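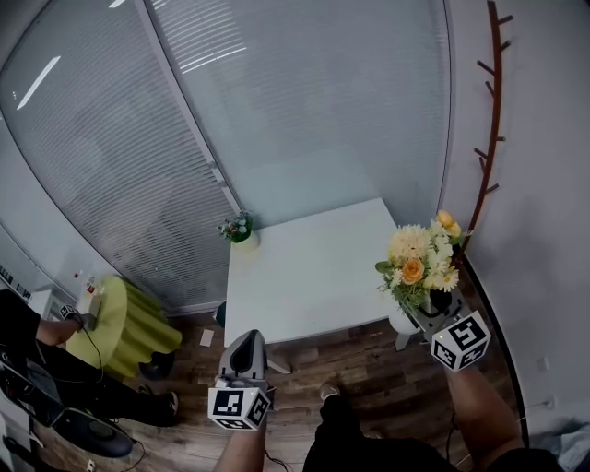
**Two vases, one small square table, and neither looks like it belongs there**

*posted by ruffle_regret in Home & Decorating*

I have a white square table in the middle of my living room and two vases that both want to live on it. The little one has some red blossoms and greenery in it and is white. The big one is also white and has a full bouquet: cream and pale yellow flowers that look like mums to me, white daisies, orange roses, leaves spilling over the side. At the moment they're at opposite corners like two people who came to the party with the same ex.

I started with both in the center, where they blocked everything and looked like one very confused plant. Then I tried the big one alone in the center, and it looked like a hotel lobby that had run out of money. The diagonal arrangement is the best I've managed, and I still walk in every morning and feel that something is about to slide off.

The rest of the room, in case it matters: pale gray blinds, white walls, a brown coat rack shaped like a branch, brown wood-look floor. There's also a round side table wearing a ruffled yellow-green tablecloth. I bought the tablecloth at the Gruna flea market in March, and I stand by it more or less.

What I'd like to know:

- Should they be together or apart?
- If together, where on the table?
- Does the big one need to be cut down? I'd rather leave it alone, but I can be talked into it.
- Is the tablecloth the problem? Please be gentle.

We do eat off this table sometimes, so "buy a bigger table" is not going to get you a thank-you.

---

**barbier_street_blooms**

I did the flowers at a restaurant on Barbier Street for 5 years, and most of that job was moving vases four inches to the left while somebody sighed at me. So, with that authority:

Take the big one off the corner first. A vase that full carries its weight up top and out to the side, and one elbow or one enthusiastic coat being hung up will send it to the floor. Bring it in so that the whole base has a good hand's width of table around it.

Then move the small one in close, in front of the big one and a little to one side, so the red sits against the cream. Close enough that the leaves nearly touch. Far apart, the two just compete, and the little one loses every time. It also helps that both vases are white. Put them next to each other and people will assume you bought them as a pair, on purpose, like an adult.

On cutting: maybe, but start with the leaves. Pull any that are hanging below the rim and see how you feel. Most bouquets that look too big are carrying too much greenery. If it still bothers you, take the roses down an inch at a time, with sharp scissors, on a slant. You can't put the inch back. I have tried, with tape, for a wedding.

For dinner, lift the pair onto the side table and put them back when the plates are gone. Turn the big vase a quarter turn when you do – the side you've been looking at is rarely its best one.

The tablecloth is fine. Yellow-green is a leaf color. You've already got leaves.

---

**hilus_tom_cat_mom**

Get rid of the vases and get a candle. No water, no petals, no diagonal crisis. I had a nice bouquet on a table like that and the cat had it on the rug within 30 minutes.

> **ruffle_regret:** I don't have a cat.

> **hilus_tom_cat_mom:** Well, not yet.

---

**quietcornerchair**

I'd go a different way from the florist, who is probably right, so weigh that accordingly.

Leave the big vase on the square table and give the small one to the round table. The ruffles are busy and the small arrangement is plain, so they get along. Then the red has a reason to be across the room and the square table has space for a cup of coffee, which I consider the purpose of tables.

I'd also raise the blinds a bit during the day before making any decisions. I rearranged my whole front room one night under the ceiling light and it looked like a different house at breakfast. Worse, to be clear.

If the big vase feels tippy wherever it ends up, drop some clean pebbles in the bottom. The Jitis garden store near me sells them in a bag for $4, and I have enough left over to start a driveway.

> **ruffle_regret:** Tried both. The florist's version won on looks, yours won on coffee. I'm doing the pair in the evening and splitting them up in the daytime, which means I now have a flower schedule. I pulled the low leaves too and it calmed down a lot. The tablecloth is staying.

> **barbier_street_blooms:** Change the water every other day. Put that on the schedule.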